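# Moving a desk down 3 flights, legs on or off?

**ankrah_upstairs**

Moving out of my place on Zornen in March. Third floor walkup, stairs turn twice. I have one of those plain desks, wood top, metal legs, came from Purnitz used so no instructions. Do I take the legs off or just carry it down whole? Friend helping says whole is faster. Last time I took furniture apart it never went back together right, wobbled forever. Also not sure how to protect the top. Have blankets and tape, thats about it. No elevator obviously.

---

**drodard_dan**

Legs off. Always. Did 4 moves in the last few years and the one time we left legs on we gouged the wall at the landing and lost part of the deposit.

Flip it on a blanket first, top down. Bolts in a sandwich bag, tape the bag to the underside, NOT to the top, tape pulls finish off. Mark each leg with a bit of masking tape so it goes back on the same corner. That's usualy where the wobble comes from, legs swapped around.

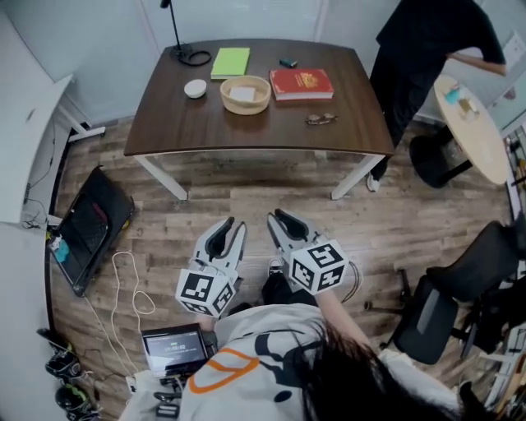
When you put it back together, do all the bolts finger tight first, stand it up on its feet, then go around and tighten. If you crank one leg down all the way before starting the next one it'll sit crooked. Took me 20 minutes total, less with a ratchet.

If it's wood screws straight into the top and not bolts, go easy. Holes strip. Toothpick and wood glue in the hole if one does, let it dry overnight.

---

**purnitz_pete**

just carry it, its a desk

---

**quietlanding**

Measure the landing before you decide. Seriously, 2 minutes with a tape. Width of the stairs at the turn vs. the desk tipped on its long edge. If there's plenty of room then whole is ok, but someone has to walk backward the whole way and I would not.

Blankets are fine, wrap the top and put the tape only on the blanket. Corners take the worst of it so double up there, old towels or cardboard. And clear the stairs the night before, shoes, bikes, the neighbor's stroller etc. Knock and ask them, most people are ok about it if you ask early.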